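**Moved into a rental with plaster walls - hooks or screws for the entry?**

**tidewrack**
We signed for a ground floor place on Stullier and the lease says no holes over a certain size. The entry has nowhere to put coats, bags or keys. I've been using stick-on hooks in the meantime and two have let go in the kitchen. I'd like to know what people use on painted plaster before I buy more. Budget is small, and anything I put up has to come off clean when we leave. 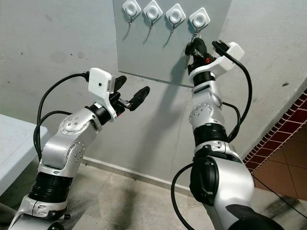 **oldmortar**
Adhesive is fine on tile and metal. On painted plaster you're trusting the paint, and the paint is usually what comes off. I lost a patch as big as my hand in July and the landlord charged me for the whole wall.

**tidewrack**
That's my worry. The paint here feels chalky. I wiped it with alcohol and got color on the rag.

**penny_nail**
Then skip adhesive on the wall itself. Put up one board on two small screws and stick whatever you like to the board. Two holes to fill when you go. I did mine with a scrap from the Trerance salvage yard and a little primer.

**oldmortar**
Two screws into old plaster with no anchor will pull out once you hang a winter coat on it. Find the studs or don't bother.

**penny_nail**
Mine has held for two winters with anchors. I didn't say no anchors.

**halfstep**
You both assume the wall has to do the work. A small table by the door took care of keys and mail for us, and coats went on a freestanding rack. No holes at all. The Awasthi flat pack rack was 29 when I bought it.

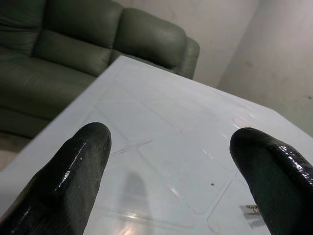 How long should fresh primer sit before you stick a hook on it?
A week at least, even if it feels dry the next day.

**tidewrack**
Good to know, I'd have done it the same evening. Halfstep, how wide is your rack? The entry is narrow and the door swings in.

**halfstep**
836 mm at the feet. It won't work if the door swings that way. Measure with the door open all the way, and then again with a coat on the rack - they stick out further than you think.

**oldmortar**
Freestanding racks tip over. Load both sides evenly or put it in a corner. 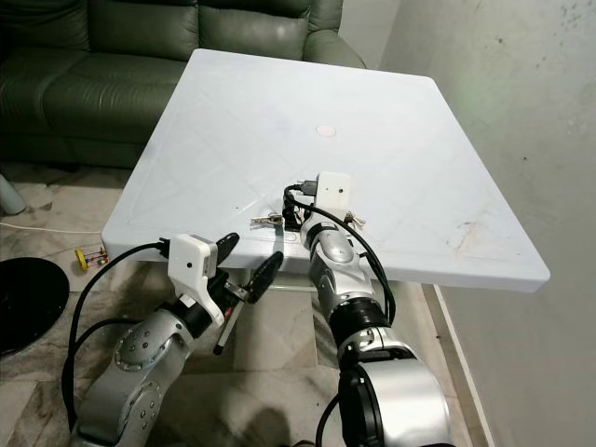 *Posted by tidewrack, 23 October 2021*

Update. I measured and the rack is out. I'm going with the board on screws, into studs, which I found with a magnet by looking for the lath nails. Coats go there. For keys I'd still like something lower down that my kid can reach.

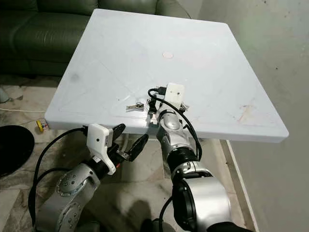 A shallow dish would do, or one hook at the low end of the board. The Udach hardware store sells hooks singly, so I don't have to buy another pack.

**penny_nail**
Dish. Kids miss hooks.

**oldmortar**
Hook. A dish fills up with receipts inside a week.

**tidewrack**
I'll try the hook first. What filler do you two use for when we move out?

**oldmortar**
Plain lightweight spackle, two thin coats, sand between.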